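# Chapter 7. Failures in Handling Thin Film

A rigid part that slips in a gripper usually announces itself. The motor current drops, the fingers close past their expected width, and the controller has a number to compare against a limit. Thin plastic film gives almost none of this. A shopping bag weighs less than the noise on most wrist force sensors, and a gripper closed on one layer reads nearly the same as a gripper closed on nothing.

The chapter follows one fault through its full course, from first report to revised procedure. The work cell belonged to Trillham, and the task was bag handling with two arms: take hold of the rim of a bag, spread the mouth, and bring it down. Strips of blue tape on the rim gave the vision system a grasp target with high contrast against translucent film.
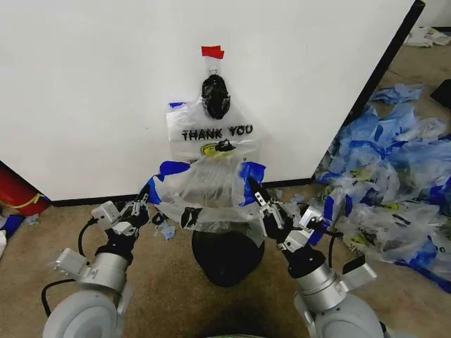 ## 7.1 What the fault log records

Over the test period the cell ran 1883 cycles. The log lists 347 of them as stopped. In 126 of those the stop code was *rim lost, one side*, meaning that one gripper reported an open state while the other still held. These stops were harmless. The arms froze, an operator cleared the film, and the cycle was restarted.

A further 88 stops carried the code *follow error, wrist*. In these the wrist joint lagged its commanded position by more than the allowed amount. Zachary MacLeod, who maintained the log, first grouped them with the rim faults because both tended to occur in the same part of the cycle. Kendra Poirier separated them after noticing that a follow error was often preceded by a completed grasp with no fault at all. The controller believed the bag had been released. Film was still caught between the finger joints, and the next motion wound it toward the wrist.

The distinction matters for the rest of the chapter:

- A **lost grasp** leaves the gripper empty when the program expects a load.
- A **retained load** leaves material in the gripper when the program expects none.

Most fault handling is written for the first case. The second is harder to detect and does more damage, especially where cables run along the outside of the arm.

Bunched film adds a further difficulty. Once a bag has been gathered into a ball, the rim and its tape may be folded inside, and a second arm sent to help has no reliable target.

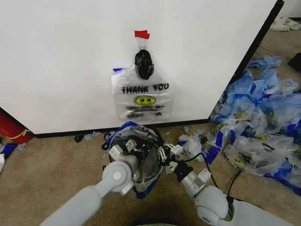 BROLLHOLM, April

*From the incident note filed by Keegan Tremblay, shift lead:*

> Stop at 2:40 p.m., follow error, left wrist. Film wrapped on the gripper and caught behind the finger joint. Operator pressed restart from the panel before the arm was inspected. Wrist moved a short distance, pulled the film tight, and stopped again on overcurrent. No injury. Operator was outside the marked area. Finger joint replaced. Restart from the panel is disabled until further notice.

The note describes two failures. The first is mechanical and was expected. The second is procedural: the restart button accepted a command while the cause of the stop was still present. Laurier Cormier's review found that the restart check looked only at joint position and drive temperature. Both were within limits at the time.

## 7.2 Why the release check passed

The release check compared finger opening with a stored value. If the fingers reached the open position, the bag was assumed to have fallen. Film does not hold the fingers closed, so the check could not fail for the reason it was meant to catch.
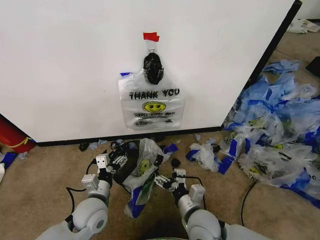
Three changes were tested. The first added a slow withdrawal of 30 mm after each release, with the camera comparing the finger region before and after. The second lowered the wrist current limit during that withdrawal, so that caught film would stop the arm early. The third moved the restart function to a keyed switch at the cell gate. Harvey Li, who wrote the revised procedure, required that drive power be removed and locked out before anyone reached in to clear film by hand.

The camera comparison worked poorly on clear film and was kept only as a warning. The current limit caught heavier wraps and missed single layers. Section 7.3 sets out how the two signals were combined, starting with the current trace from a clean release.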